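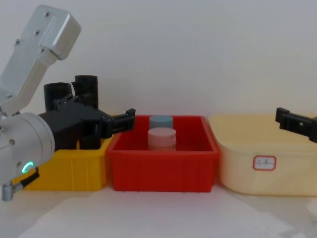

Three bins side by side: the yellow one, the red one and their neighbor.

Why Do We Sort Things into Bins?
A page for young readers, by Napaporn Srisuk

Think of the floor of your room on a bad day. There are blocks, crayons, one sock, and a puzzle piece that belongs to a puzzle you gave away. If your mother asks for the blue crayon, you must look everywhere. This is the problem that bins were made to solve.

Sorting means putting things together that are the same in some way. You can choose the way. Maybe you sort by color, so all red things go together. Maybe you sort by shape, or by size, or by what the thing is used for. A spoon and a fork do not look the same, but in many kitchens they live in the same drawer, for we use both of them to eat.

What makes a good bin?

Look again at the red bin in the picture. It is open at the top, so you can put your hand straight in. Around the top there is a thick rim, rolled over like the edge of a pie. A rolled rim is nice to hold, and it helps the bin to keep its shape.

Now look at the lines that go up and down on the walls. These are called ribs, the same word as for the bones in your chest. The yellow bin has them on its front too. Ribs make a thin wall stiff. You can test this at home with a sheet of paper. Hold it by one short end and it hangs down. Fold it many times like a fan, open it a little, and hold it again — now it stays out straight! The paper did not become thicker. Only its shape is different.

Why are bins made in colors?

Your eyes find a color very fast, faster than they can read a word. If blocks always go to red and animals always go to yellow, after a few days you do not need to think about it. Small brothers and sisters who cannot read yet can help as well. But some people see red and green almost the same, so it is kind to put a little drawing on each bin also.

Try it: the button game

You need a bowl of mixed buttons and 2 empty boxes. Ask a grown-up first if very small children are near, for buttons must not go in the mouth.

Choose a rule, for example "big" and "small", and do not tell your friend. Sort the buttons slowly, one after another. Your friend watches and tries to guess the rule. Then change places.

When I played this with my class in March, we had 137 buttons, and one boy sorted them by the number of holes. It took us a long time to guess! Then we found a button with no holes at all, only a small loop behind. Where should it go? Some children wanted a new box for it. Others said it can go with the buttons it looks like from the front.

What would you do with that button? Talk about it with someone at home, and draw the boxes you would use.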